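Jun 30, 2020

**Rodside switches its home goods repair program to a mail-in service**

WURKMONT – Rodside, the household textile and small goods company, said today that its repair program will move to mail-in service for all customers. The program covers tablecloths, curtains, cushion covers, bed linens and aprons sold under the Rodside and Grusach names. Until now, customers had to bring items to the counter at the company's Wurkmont store.

The counter closed in the spring along with the rest of the store. The store has since reopened with shorter hours, but the repair counter will stay closed, and the space behind it will be used to receive and sort parcels.

"People kept writing to ask when they could bring things in again," said Uyên Cù, who manages the repair program. "A lot of them live too far away to have used the counter in the first place. We decided to put our time into a service they could all use."

**How the service works**

Customers fill out a short form on the Rodside website with the item name, the year of purchase if known, and a few words on what is wrong. Rodside then sends a prepaid mailing bag. Items should be washed and fully dried before they are packed. Unwashed items will be returned without repair.

Once a parcel is received, the customer gets a message with a repair plan and a price. No work starts until the customer agrees. Most repairs will be finished within 14 days of that approval. Items with lace edging or heavy embroidery may take longer, and customers will be told so in the repair plan.

The first repair on any item bought directly from Rodside is free. Later repairs, and repairs on items bought secondhand, start at $9. Return shipping is included within the continental United States. Customers in Alaska, Hawaii and other countries can use the service but will pay shipping both ways.

**What can be repaired**

The program accepts the following:

- small tears, burns and worn spots in tablecloths and runners
- loose or torn hems
- broken zippers and missing buttons on cushion covers
- curtain headings, tabs and rings
- apron ties and pockets

Rodside will not re-dye fabric or remove stains. Oilcloth and other coated fabrics can't be accepted because needle holes weaken the coating. Customers with coated tablecloths can order a patch kit, which has been part of the Grusach line since January and comes in the four current prints and two retired ones.

Matching older patterns has been the hardest part of the work. Rodside keeps a fabric library of 900 prints and weaves, most of them cut from the last bolt of each production run. The floral prints take up more than half of it. When a pattern is not in the library, the repair staff will suggest a plain patch in a close color, a decorative patch, or a darn from the back of the cloth.

"Flowers are forgiving," Cù said. "You can hide a seam along a stem or a petal. Plain cloth shows everything, and so do stripes if you are off by a thread."

**A tablecloth round in July and August**

The mail-in service opens with a summer round for tablecloths only. Rodside chose tablecloths because they made up the largest share of requests left over from the spring, and because they are simple to mail. Other items will be added in September. The company asks customers not to send curtains or bed linens before then, as there is no room to store them.

The summer round is limited to 50 parcels a week. When a week is full, the form will offer the next open one. Customers who had an item at the counter when it closed do not need to fill out the form. Those items are being finished first and will be mailed back at no charge.

Rodside is also adding a set of care pages to its website. They cover washing cotton and linen cloths, ironing printed fabric on the reverse side, storing cloths rolled to avoid fold lines, and using a cloth under crafts and other things that stay on a table for a long time. Pages on curtains and cushions will follow in the fall.

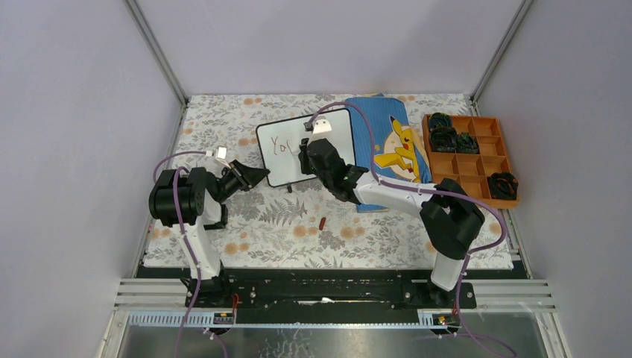
Ngân Vương wrote to the company in the spring that a repaired cloth was more use to her than a new one, and asked that the staff please not try to make the mend invisible. Her grandmother's cloth had been patched in three different prints, she added, and the family could still say which patch came from which year. She gave permission for her letter to be mentioned here.

Rodside has taken up her request. The form now has a box for customers who would like a visible mend, with a choice of contrasting thread or a contrasting print. There is no extra charge.

**Thread and materials**

Thread for the program is supplied by Dương, a family mill that has supplied Rodside's sewing room for several years. The two companies have agreed on a set of colors to be held in stock for repairs, so that retired shades can still be matched. Cotton items are mended with cotton thread and linen items with linen – the fibers shrink at different rates, and a mixed repair can pucker in the wash.

Fabric scraps from the repair room will be sorted by size. Larger pieces go back to the library or into patch kits. Smaller ones are bagged by color and sold at the Wurkmont store for quilting and school projects.

**Staffing**

The four people who worked at the counter have all moved to the mail-in team. Two part-time positions in parcel sorting will be posted on the Rodside website in July. Sewing experience is welcome but not needed for these jobs.

**Dates and details**

The form opens July 6 at 9 a.m. Eastern time. The first mailing bags go out later that week. Store pickup is not available during the summer round, including for customers who live in Wurkmont.

Gift cards issued for the repair counter remain valid and can be used toward mail-in repairs or patch kits. Paper repair vouchers from the counter will be honored until the end of the year; customers should put the voucher in the bag with the item and write the voucher number on the form.

Questions about items already in repair can be sent through the contact page on the Rodside website. Please include the ticket number from the counter receipt. Media requests for the repair program should be addressed to Uyên Cù at the Wurkmont office.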